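# Table covering

A **table covering** is a piece of cloth laid over a table, stool, or chest, either to protect the surface or simply to make a room feel more looked after.
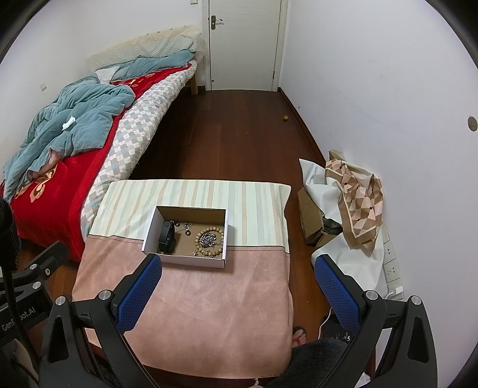 The habit is a very old one, and it has never belonged only to the dining room. People have long covered small tables beside beds, sewing tables, trunks, and just about anything else with a flat top, often with whatever fabric happened to be left over from curtains or worn-out sheets (and many a household still does exactly that!).

## Layering

Covers are often used in pairs. The lower cloth, sometimes called the underlay, hangs longer and takes most of the wear, while the upper one is smaller and easier to pull off for washing. In her household handbook *The Covered Table*, the writer Annick Millet recommends a plain lower cloth and a lighter one on top, though she cheerfully admits that her own grandmother did it the other way around all her life.

## Regional customs

In the village of Skostville, a new cover was traditionally put out each August, after the summer wash, and the old one was cut down for dish towels. Sille Overgaard recorded 541 household cloths there for her survey, 55 of them patched from older covers.

## Care

Cotton and linen covers can usually be machine washed and are best ironed while still a little damp. Embroidered pieces last longer if they are washed by hand and dried flat, away from strong sun. Covers kept folded in a drawer should be refolded along new lines now and then, as the threads weaken at the creases.

## See also

- Bedspread
- Table runner
- Doily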